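Workshop Members Release Plans for Bench-Top Robot Arm

RUDAU, July – Members of the Rudau shared workshop have released the full plans for Brendutar, a small robot arm built to pick up and sort light objects on an ordinary table. The plans, parts list and control software are free to download and may be copied, changed and built by anyone.

The project was started by Bronisława Dudek and Erdal Gündoğdu, who share a bench at the workshop and wanted an arm that could be built with hand tools, a drill press and a 3D printer. The first version took them 7 months of evening work. The version released now is the third, and it drops several parts that had to be made on a lathe.

"The first arm worked, but only Erdal could put it together," said Dudek. "We rewrote the instructions after watching other people try to follow them. Most of the changes came from those evenings."

Brendutar has a two-finger gripper and a small camera mounted behind it. The camera moves with the gripper, so the software always sees the table from the point of view of the fingers. The builder places an object on the table, guides the arm by hand or with a second, smaller control arm, and records the movement. After enough recordings the software can attempt the task by itself.

The workshop has made a set of 400 recordings available along with the plans. They cover simple jobs with everyday objects: moving a sponge, lifting a spool of thread, putting pens and markers into a cup. New builders can use them to check that their own setup is reading and storing data correctly before they make any recordings.

Aslı Dağdelen wrote the control software, which is named Duman. It runs on a home computer and needs no internet connection once it is installed. Dağdelen said the largest part of her work went into the gripper.

"Thin round things are hard," she said. "A pen rolls when one finger touches it before the other. We had to slow down the last part of the closing movement and get both fingers to meet in the middle. I still have a list of cases where it goes wrong, and that list is in the download."

Objects that lie at an angle to the fingers need a further step, in which the wrist turns to line up with the object before the arm comes down. This step was added in the current version. 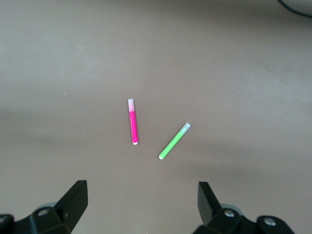
Defne Başaran, who tested the instructions as a first-time builder, finished her arm over 12 sessions at the workshop. She had used a soldering iron before but had never worked with motors. Her notes on wiring and on setting the zero position of each joint have been added to the guide as a separate chapter.

The arm can lift up to 2000 grams close to its base and much less when fully stretched out. It is meant for learning and for light table work. It has no safety approval for use in a factory or a classroom, and the guide asks builders to fit the stop switch before they connect power to the motors for the first time.

Parts can be bought one by one from general suppliers. For builders without a printer, the Anow print shop in Rudau will make the plastic parts to order from the released files. The workshop takes no share of those sales.

The group plans to work next on a softer fingertip and a simpler clamp for fixing the base to a table. Builders who want to help are asked to send in recordings of failed grasps as well as good ones, with a note of the lighting and the type of table used.

The Rudau workshop is open to members in the evening from 6 p.m. Visitors who want to see the arm running can arrange a time in advance.

Press contact: Jeanine Verhoeven, Rudau shared workshop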